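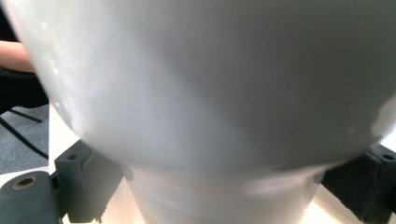
O que há dentro do conjunto Trultis?
São 3000 receitas caseiras de pão, transcritas de cadernos de família e organizadas num único ficheiro CSV, com uma linha por receita.

O projeto nasceu da paixão da Blažena Hudec por fermentação natural e cresceu muito mais depressa do que esperávamos! Cada linha traz o título, a farinha principal, a hidratação em percentagem, o tempo de levedação em minutos e o texto original – com a ortografia de quem o escreveu, gralhas incluídas.

Colunas principais: id, titulo, farinha, hidratacao, levedacao_min, texto, lingua.

A língua vem em código de duas letras. Quando a receita diz apenas "farinha que baste", o campo hidratacao fica vazio; preferimos isso a inventar um valor.
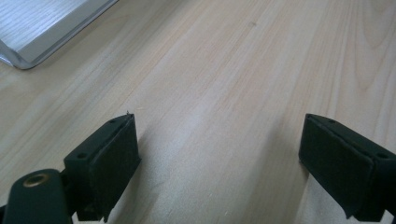 As medidas antigas deram um trabalho enorme e delicioso. Uma "chávena" pode variar bastante de caderno para caderno, por isso a Aino Nurmi criou uma tabela de conversão (medidas.csv) com uns 30 termos regionais. Se conhecerem outros, mandem – adoramos recebê-los.

Versão atual: 26 de maio de 2021. Corrigidas 20 receitas de centeio com o tempo de levedação em horas em vez de minutos. Obrigado à Nele Hinrichs, que deu por elas!
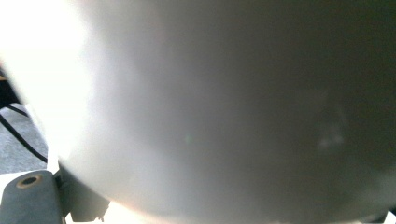

Fig. 1: Superfície arredondada em tons de cinzento, vista de perto.

Limitações: o centeio está sobrerrepresentado e só cinco receitas são sem glúten. A próxima versão sai em setembro, com os pães achatados reunidos pela Abrehet Demissie.

Licença: CC BY 4.0. Para citar, usem "Trultis, receitas caseiras de pão".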